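Forums > Home Office > Desks & Storage

Search this forum: desk grommet storage bins

**Thread: Clearing the desk for good, bins or drawers?**

gresbridge_gal
Ok so moved the desk into the spare room in May and it's already a dumping ground. Snacks, cables, mail, the lot. Top is light woodgrain, rounded corners, got the dark grey grommet hole in it. Want it bare by 9 pm every night. This was my good run, lasted two days

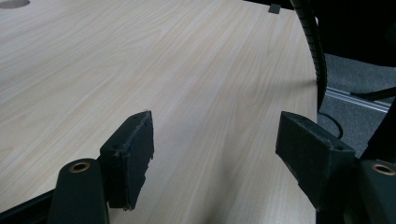 What's the best way to keep snacks off a desk without buying drawers?
One open bin, small, and whatever doesnt fit goes back to the kitchen.

Share 2 · Comments 6

tidy_moose
Drawers. Sorry. Open bins are just mess with walls. I put a Vaseck unit under mine, 600 mm wide, cost me $130 and I never see the stuff.

gresbridge_gal
600 is too wide, I'd lose my knees. Also $130, no.

J. Gamage
Jahangir here, did this in the Patwary St office for years. Disagree with moose. Drawers fill up and then you find a muesli bar from the last tenant. Bin you can see into = bin you empty. Keep it shallow enough that bags stick up.

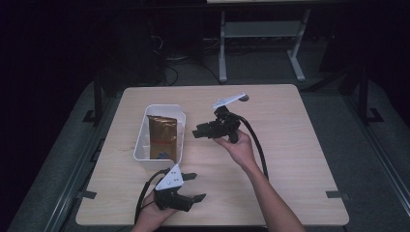 My rule is one bag open at a time, everything else stays in the pantry. Works for coffee, nuts, chips, whatever. White plastic bin like that one with the gold foil pouch standing up in it is plenty, pouch pretty much fills the height so theres no room to bury stuff underneath. If you need a second bin you've got a pantry problem.

tidy_moose
Or a hunger problem. Still say drawers, dust gets in everything otherwise.

kelpie70
Dust in a closed pouch? Fold the top over, peg on it, done. Agree on no drawers. Don't agree on shallow tho, mine tipped over twice.

J. Gamage
Put the heavy bag at the back, leaning on the wall of the bin. Mine hasnt gone over.

gresbridge_gal
Going bin. Sitero one is almost 70 bucks for a set, so probably just the cheap kind from the hardware place. Cables are next, seperate thread.

Share 0 · Comments 1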